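An afternoon at the Dumar open workshop

I went to Dumar on 4/6/25 because my neighbour was giving up her membership and had offered me the rest of it, and I wanted to see the place before I said yes to anything. The website promised "over 400 hand tools and a friendly kettle". I can't vouch for the tools. The kettle was out of order, with a note on it, and the note had replies.

Dumar is at the back of a trading estate, past a tyre place and a firm called Stougaard that sells commercial fridges. There are no signs. You follow the sound of someone cutting something. Entry on open days is free but there's a jar, and the jar is placed so that you have to walk sideways to get by it, so I put in a fiver and got a sticker saying VISITOR that took the nap off my good jumper.

Downstairs is what you'd expect if you've been to one of these. Wood at one end, bikes in the middle, a laser cutter with a queue. A man was making a very small door and did not want to discuss it. I had a go on the pillar drill, bought a slice of lemon cake and lost a glove.

The thing I'd come for was upstairs. Signe Skov and Heiðrún Kárason have spent most of their Sundays since last June on a project called Fedus, the aim of which is to get a robot arm to put the crockery away. Signe does the software. Heiðrún does the mounting, the wiring and most of the sighing. They keep a build log in a ring binder, and it had got as far as entry 493, which read in full "no".
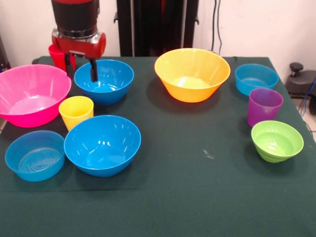

Fedus at work among the bowls.

I'd imagined the hard part would be the arm. According to Heiðrún the arm was the easy part, in the sense that it came in a crate and you could shout at the supplier. The hard part is bowls. A bowl has a thin edge, it slides, and it's wider than the gripper can open, so the fingers have to go for the rim. Most of one winter went on rims. They started with proper china from a charity shop and moved to plastic after an evening they both refer to as "the Thursday".

The table gets a dark green cloth, which Heiðrún swears by. Bare tabletop let everything skate about, and a patterned cloth upset Signe's software in ways she described to me at length and I nodded through. Small cups sit close to big bowls on purpose. If you give it plenty of room, Signe said, all you learn is that it can cope with plenty of room, and she has seen the inside of my sort of kitchen cupboard.

I asked how it decides what goes where. There are two modes. In one, Signe drives it herself and it records what she does. In the other it has a go alone, using a planner she has named Estura, after a campsite. Estura has opinions. It likes pink things and will go to them first if you let it, and neither of them has worked out why. Heiðrún has stopped trying and has started buying fewer pink things.

We watched for a good 20 minutes, six of us on stools meant for four. It's slow, and I should warn you of that if you're bringing children. A boy next to me asked if it was thinking or broken, and Signe told him that was the main question in the field. There is also a rule that you don't cheer until the gripper has let go, which a retired gentleman in a cycling helmet broke twice.
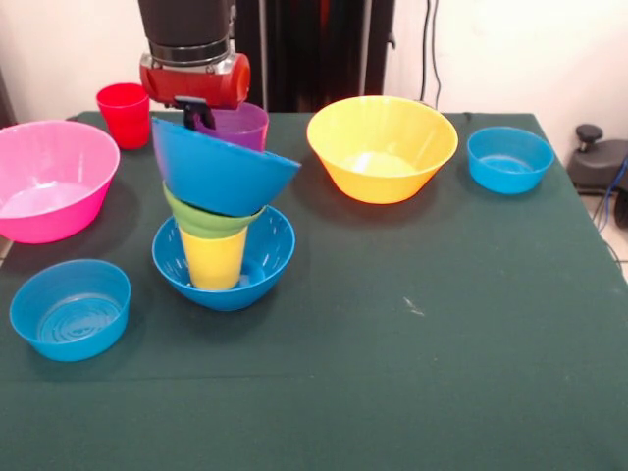

Stacking is where I lost my heart a bit, having lived for years with a cupboard that has to be opened with one hand held out ready to catch. I know that kind of tower well. Mine has a casserole lid in it; theirs had a yellow cup standing in a blue bowl, something green upside down on top of the cup, and a second blue bowl tipped over the lot in the gripper's fingers. I've built exactly that at eleven at night and shut the door on it quickly. Heiðrún's view is that a machine which stacks as badly as a tired person is most of the way to being useful. Signe's view is that she'd like it written down that she disagrees. It'll be in the binder by now.

They are after a second-hand camera mount and anybody who understands cable tidying. If you're either, go up the stairs by the laser cutter and mind the third step, which is shallower than the others.

Practical bits. Parking is fine on a Sunday, less so in the week when Stougaard have deliveries. The toilet is across the yard and needs a key on a large wooden spoon. Bring your own tea. The lemon cake goes early, but there was still flapjack when I left.

I took the membership. If anyone finds a left-hand glove, brown, wool lining, it's mine.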